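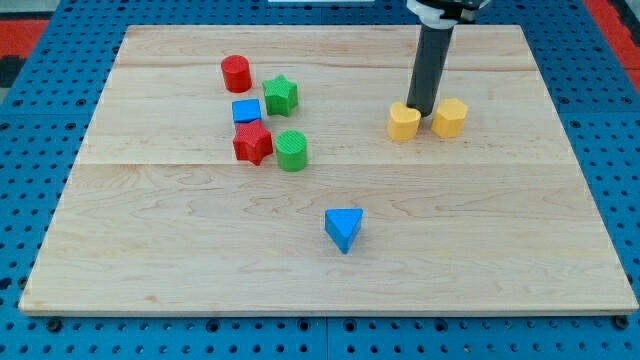
Slide 1. Shape blocks on the maple-look board, blue pegboard underneath.

Speaker notes, "Sorting Is a Conversation," Saturday morning session, room with the bad projector

Leave slide 1 up while people find seats. Don't start talking until the coffee line dies down.

Hi everybody, good morning, come on in, there are chairs up front and I promise I don't call on people. I want to talk for half an hour on one of the most ordinary things we own, a set of colored plastic shapes, and what happens when you put them on a board and just leave them there.

(Pause. Let them look. Really let them look, I always rush this bit.)

So before I say anything else, turn to the person next to you and tell them which blocks go together. Don't discuss it, just say it. Thirty seconds, go.

(While they talk, find the clicker.)

Okay! Hands up if you went by color. Right, usually most of the room. Hands up for shape? A few of you, good. And hands up if you looked at the clump on the upper left and said "well, those ones, they're already together." I love you people. That's my favorite answer and I'm going to spend a lot of this talk on it.

Look at that clump for a second. There's a red cylinder and a green cylinder, a red star and a green star, and then one little blue cube. If you're a color person the reds go off together and the greens go off together and the cube gets lonely. If you're a shape person the stars pair up and the cylinders pair up and the cube is STILL lonely. I put it in every talk now. Kids worry over that cube like you wouldn't believe.

Wilfredo Quiambao, who some of you know from the Agbayani workshops, sat with a boy who spent a whole morning on exactly this kind of problem. Stars here, cylinders there, and then he picked up the cube and said, "This one is the boss of sorting." I have thought about that sentence a lot. He'd worked out that something has to be left over for the groups to mean anything, and he was four.

(Water. You always forget the water.)

Now the yellows, upper right. A heart and a chunky one with flat sides. I've had grown adults argue over how many sides that second one has, six or eight, and I refuse to settle it, so please don't ask me at lunch. With children the argument is the good part! They want to pick it up, put a thumb on one side and go around, and then they lose track of where they started and have to go around again. If you've got masking tape, a tiny piece on the starting side fixes that. But let them lose track a few times first.

What I want you to notice is that for a color person the yellow ones are the easiest pair up there, and for a shape person they're no pair at all. Same two blocks. So when a kid puts them together and another kid pulls them apart, no one's being difficult. They have different rules and they haven't said them out loud yet. Our whole job at that table is to get the rule said out loud.

The question I use is "How did you decide?" I used to say "Why did you put that there?" and I got a lot of shrugging, and one kid who thought she was in trouble. "How did you decide" gets me answers. Try it this week, it costs nothing.

(If running long, skip the next part and go to textures.)

Quick word on the board. When we started the Prundari sessions we tipped everything onto a carpet, and it was chaos, blocks under the radiator, blocks in shoes. Nosipho Mokoena was the one who brought in a plain board and said try this. I didn't think it would matter. Well, it mattered a ton! The edge tells you where the work is, and a pale top makes the colors easy to see. And look at the seams running across this one. Children use lines like that all the time without being told. One side is "done" and the other side is "not done," or one side is a street. I don't rule lines on anything anymore, they find their own.

Textures. Look again at the red star, it's got a ribbed kind of surface, and the green cylinder has lines on its top. The red cylinder is glossy. So now there's another way to sort and we haven't touched color or shape. With older ones I do this with eyes closed, hands in a cloth bag, one block at a time, "smooth or scratchy?" It gets very quiet. It's the only quiet I get all day.

Practical stuff, because somebody always asks:

Start small. I know the Pakero catalog has the tub of 1000 and I know it's tempting. Keep the tub in the closet. A tub of 40 will do a whole classroom if you put out a handful at a time.

Mixed sizes are fine. Missing pieces are fine too. My oldest set came from a rummage sale with no triangles at all and I've never replaced them.

Don't tidy the board between groups. Leave what the last kids made and ask the new ones what they think the rule was. Guessing somebody else's rule is harder than making your own, and they get really into it.

(Check clock. Want ten minutes left here.)

Last thing and then you're up on your feet. There's a tray on every table at the back with a few blocks in it. In your group, one person sorts without speaking and everybody else guesses the rule. Then swap. If you guess it right away, ask for a nastier one. Handouts are by the door, and the sign-up sheet for the Girkine follow-up is on the clipboard next to them, please print your email, I can't read cursive.

Okay, up you get, go play!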